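Kollstead two-panel folding table, granite pattern
Reviewed by Nélida Barrientos

We bought the Kollstead in October to replace a card table with a bad leg. It cost 185 dollars with delivery, which is more than I wanted to pay for a folding table, but the cheaper ones were all white plastic and I didn't want another one of those.

It comes in one box, already put together. Two panels, joined down the middle, with the legs folded underneath. Rawiri McKinnon and I carried it in from the hall and had it standing in a few minutes. The leg locks are stiff. They have loosened a little since then, but I still use the heel of my hand on the back left one.

The top is a pinkish-beige speckled granite pattern. It is only a pattern, and up close you would not take it for stone. It does hide crumbs and pencil dust very well, so wipe it down even when it looks clean. I missed a patch of dried glue for a week.

The seam is the main complaint I have seen from other buyers. It shows, and you can feel it with a fingertip. Jars and cups stand fine on either side of it. Writing across it on a single sheet of paper is annoying, and cards catch on it now and then. If you mostly play cards, get a one-piece top or put a cloth down.

I added flower decals in pale blue, the see-through kind with round petals. They came in a Flusano pack of 24 and I used four. The speckle shows through them, which I like. They went on flat with a ruler and so far none of the edges have lifted, including the ones that get cups and jars put down on them all day. 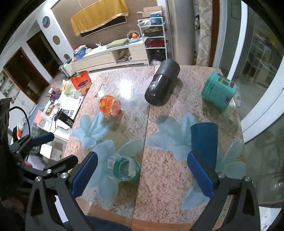
Anozie Street Craft and Games Club

We have had it in use every Wednesday evening since it arrived. Jarrah Waaka leans on it with both elbows and it does not tip. There is some bounce in the middle if you press right on the seam - enough to shake a full cup, not enough to spill it. The box says it holds 300 pounds spread evenly. I have not tested that and don't plan to.

Cleaning is easy. Dish soap and a damp cloth take off juice, poster paint and most marker. Permanent marker needed rubbing alcohol and left a faint gray line near one corner. Keep the alcohol away from the decals.

Folded, it goes behind the supply cupboard with room to spare. The carrying handle is too small for a big hand, and Ezequiel Cuesta just picks it up by the legs. I can move it alone over a short distance, but on stairs I want a second person.

I also looked at the Clodthorpe, which was 70 dollars less. The top was thinner and the legs had no locks at all, only a friction hinge. For occasional use at home it would probably do.

Four out of five. I took off a point for the seam and the handle. Replacement leg caps are sold separately, and you will want a spare set if your floor is rough.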